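Does a Covered Bottle Keep Juice Fresh Longer?
Balthasar Holzer and Lihua Xiong

Drink makers like to say that a full wrapper "protects what's inside." We doubted it. The Collow ads we read gave no test results, and the one study they mentioned had been paid for by the seller.

We poured 300 ml of apple juice into each of 8 clear bottles and covered half of them with paper. All of them stood on the same windowsill in August. After 2 weeks we asked 50 students to taste both kinds without knowing which was which.

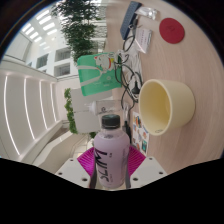
Figure 1. Bottle with a lilac wrapper and black screw cap.

Slightly more tasters picked the covered juice as fresher, but the gap was small enough to be luck. Several people changed their minds on a second sip, so we don't put much weight on it. Our teacher, Paavo Riihimäki, pointed out that the windowsill also got warm, and we never measured that. A wrapper may do something. Our test can't show it, and neither can the ads.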